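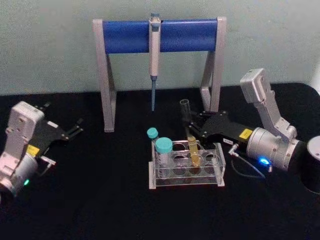 Kyu-ri Koo objected, when she read an early draft of this section, that a distance in a holiday let title should not be treated as a claim at all, and that most guests read "near the lake" the way they read "cosy", as a mood and a rough promise of how the stay will feel. We have kept her objection in view in what follows. It fits some of the listings well. It fits the ones that give a number less well, and those are the ones that caused most of the disagreement between hosts and guests.

Figure 2. Single-channel pipette hanging from the blue bar of its stand.

4.2 Stated distance to the water

The sample is the same as in section 4.1: 300 listings for cabins and small houses let by the night or the week, taken from Itadport and covering the two shores at Candoneck and Grarken. Of these, 187 gave some distance to the water in the title or in the first paragraph of the text. The rest either named the lake without saying how far away it was, or did not mention it. We did not look at the map pin, which on Itadport is moved by a random amount until a booking is made and so tells a guest little.

The stated distances took several forms. Some hosts gave yards or metres. Others gave minutes, with or without saying whether these were minutes on foot. A smaller group gave a number with no unit, usually where the unit had been lost when the text was copied from an older advert. Two readers, Eun-ji Hyun and Ju-won Chae, sorted the listings separately and then compared. They differed mainly over phrases such as "a short walk" and "steps from the beach", which Chae had first put with the distances and Hyun had not. We followed Hyun's reading, and such phrases are not in the 187.

A second difficulty is what the distance is measured to. A lake shore is long and much of it, at Candoneck above all, is private. The nearest water may lie at the end of a neighbour's garden. Hosts who wrote "10 minutes to the lake" meant, in different cases, the nearest point where the lake could be seen, the nearest public path, the nearest place to swim, and the slipway where a boat could be launched. Very few of the texts said which. Where a listing also mentioned swimming or boats, we assumed that a guest would take the distance as going to the place where those things could be done, and we think this is a fair assumption, though it is ours and was not tested.

The interviews helped here. We spoke to 14 hosts, all of whom managed their own bookings. Most had not measured anything. They had taken the distance from the previous owner, or from the agent who sold them the cabin, or had walked it once and remembered the time. One host at Grarken had bought her cabin with the listing already written and had changed nothing in it except the price and the rule on dogs. She knew that the path described in it had been closed and told guests so by message once they had booked. It had not struck her as something that belonged in the text.

Several hosts said they would rather give minutes than metres, because minutes cannot easily be shown to be wrong. They put this quite openly. A family with a pushchair and a cool box walks at one speed and a couple with a towel each walks at another, and a host can always have meant the second. Others preferred metres for the opposite reason and were tired of answering the same question. One of them had paced out the route from the porch to the jetty and listed the result in the title, and reported that questions about the lake had almost stopped. He still received questions about parking.

Reviews give the guests' side, with the usual caution that people who leave reviews are not all guests. We read the reviews attached to the listings with a stated distance and marked any that mentioned getting to the water. Complaints about the distance itself were less common than we had expected. What guests wrote about was the ground in between -- a steep bank, a road without a verge, a flight of steps that was hard with small children or in the dark. A cabin could be exactly as far from the lake as the listing said and still draw a sour review if the way down was bad. On the other hand, cabins that were plainly further away than stated were often forgiven where the walk was level and shaded.

This bears on Koo's point. If guests treated the distance only as a mood, we would expect them not to mention it afterwards, or to mention it in the same loose terms. Some did. Others had clearly planned around it, and had left the car behind, or booked for a grandparent who could not manage a slope. For that second group the number was a fact, and they had used it as one. We think both readings exist side by side, and that a host writing a title has no way of knowing which kind of guest will read it.

The two shores differ in ways that the sample is too small to explain fully. Listings at Grarken more often gave metres, and more often named the beach. Cristian Cuervo, who carried out the interviews there, puts this down to the beach being public and having a name that everyone uses. At Candoneck there is no single beach, and access is by a number of shared jetties whose rules vary from one lane to the next. Some cabins come with a right to use a jetty and some do not. A few listings described the jetty at length without saying whether guests were allowed on it, and in those cases we wrote to the host through the site to ask. Most replied the same day.

We also checked whether the wording changed with the number of beds, on the idea that larger cabins are let to families and that families ask more questions. There was no clear pattern. Sleeping space was described with much more care than the walk to the water in cabins of every size -- which bunk was in which room, whether the loft had a door, how the sofa folded out. Nam-gil Um has suggested that this is simply because beds are asked for in the form that hosts fill in, with a box for each room, whereas the lake has to be fitted in wherever the host can find space for it. The form has no field for access to water. It does have one for the distance to the nearest airport, and nearly every host had completed it.

Section 4.3 takes up the descriptions of kitchens and shared living space, using the same listings and the same two readers.

Last updated: November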